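Speaker Notes: Student Simulation Project, Vondmont Technical College
Annual Program Review, Nellville
Presenter: Áine Lenihan, Program Coordinator, Applied Automation
Notes last revised 3/24/22

Opening

Good morning. On behalf of the Applied Automation program, I would like to thank the review panel for the time set aside for student work. The project presented this morning was carried out by second-year students enrolled in the simulation course. Liam Ó Briain and Afia Aidoo led the student team. Donal Dolan served as faculty supervisor, and Femke Dijkstra was responsible for assessment.

(Pause for the panel to find the handout. Page numbers differ in the printed copy.)

Background to the course

The program has offered a simulation course since the Brennan Building laboratory opened. Before that, students had access to one teaching arm, shared across two year groups, and most of them spent more time on the waiting list than at the controls. The course now asks every student to complete a full manipulation task in software before booking laboratory time.

The task is set by the faculty. The student team decides how to approach it, writes the controller, keeps the run log and presents the results. Teams are expected to document unsuccessful runs with the same care as successful ones. This requirement has been in the course handbook from the start, and it is the one most often raised in student feedback.

The simulation environment used by the team is known within the college as Purus. It was assembled by earlier student groups and is maintained by the program. The panel asked last year whether students should be building on one another's code. Our position is that they should, provided that each contribution is recorded and credited.

The task

The assignment is titled "Three Balls, One Cylinder." The arm must pick up tennis balls from a table and place them in an upright, transparent cylinder. Unrelated items may be left on the table, and the controller is expected to leave them alone. The team is assessed on the grasp, on the approach to the rim and on the release.

(Advance to the pictures. Allow the panel a moment with each.) 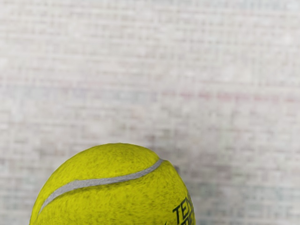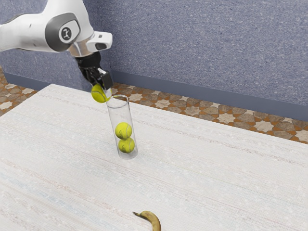
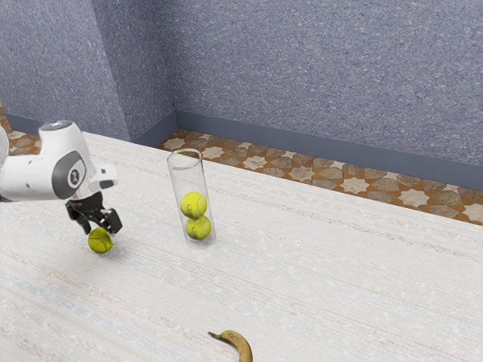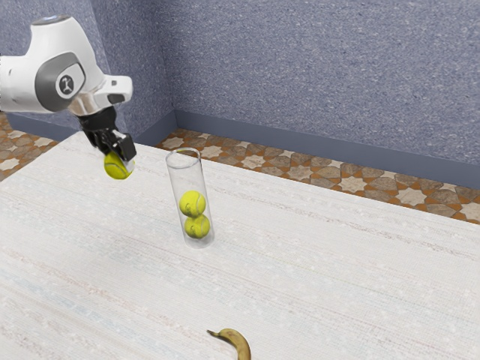
The final ball is the part of the task on which the team spent most of its effort. A controller can perform acceptably on the early placements and still fail at the end, and the team's first version did so repeatedly. In the second and fourth pictures, two balls are stacked in the cylinder and the gripper has hold of another. The clearance at the rim is small, and the approach has to be planned so that the ball comes over the opening before the fingers part. Mr. Ó Briain's solution was to divide the motion into two stages, a travel stage and a centering stage, with a check between them. If the check does not pass, the arm backs away and begins the approach again. The banana near the front of the table in the last three pictures is an item of the unrelated kind described in the assignment, and the controller's planned path must stay clear of it.

(If asked why tennis balls were chosen: they are familiar to students, and the curved seam gives a useful visual reference when orientation is discussed in class. The first picture may be shown again at this point, as both the seam and the felt can be seen at close range.)

Method and records

The team recorded 3,664 runs over the project period. Each entry in the log carries a run number, the version of the controller and the outcome. Ms. Aidoo designed the log and also wrote the short guide that explains how to read it. The guide has since been adopted for all teams in the course.

From the complete log, Ms. Dijkstra drew 600 runs for detailed review. She read these without knowing which controller version had produced them. Where her judgment of an outcome differed from that of the team, the run was discussed at the next supervision meeting and the agreed outcome was entered beside the original. Original entries were not deleted.

The controller went through five versions. The first two used a single continuous motion from grasp to release. The third introduced the two stages. The fourth was withdrawn after the team found an error in the way it stored the position of the rim, and the runs made with it are marked in the log. The fifth is the version submitted for assessment.

Supervision

Mr. Dolan met with the team throughout the project. His role was limited to questions of safety, scope and academic practice. He did not write or correct code. The panel will find his supervision notes in the second appendix, together with the team's replies.

One matter from those notes should be mentioned. Midway through the project, the team asked to simplify the task by widening the cylinder. Mr. Dolan declined the request and asked the team to set out in writing what a wider cylinder would and would not show about the controller. The resulting page is well argued, and I recommend it to the panel.

What the students reported

Students were asked to complete a written reflection at the end of the course. Several wrote that they had expected the grasp to be the most difficult part and were surprised by how much work the release required. Others wrote that keeping the log had felt like a burden in the opening weeks and that they came to rely on it once the versions began to multiply. Two students asked for more instruction on reading older code. A session on this subject has been added to the syllabus.

Limits of the work

The results presented today come from simulation only. A simulated ball and a simulated cylinder follow the physical properties assigned to them, and laboratory equipment will differ in ways the team has not measured. No claim is made about how the submitted controller would perform on the teaching arm. The written report states this on its first page, and I would ask the panel to bear it in mind during questions.

The team also worked with one table arrangement for most of the project. A change of arrangement was tried late in the course, but there were too few runs to support a finding, and they have been left out of the report.

Next steps

The program requests approval for the following items.

Laboratory time in August for the team to repeat the task on the teaching arm in the Brennan Building.

Continued maintenance of Purus, with one paid student position.

Permission to share the run log and reading guide with the incoming year group.

The cost of each item is listed in the third appendix. Ms. Dijkstra will answer questions on assessment, and Mr. Dolan will answer questions on laboratory safety. Mr. Ó Briain and Ms. Aidoo are present and will take technical questions directly.

(Leave the fourth picture on screen during questions. Collect the handouts at the door.)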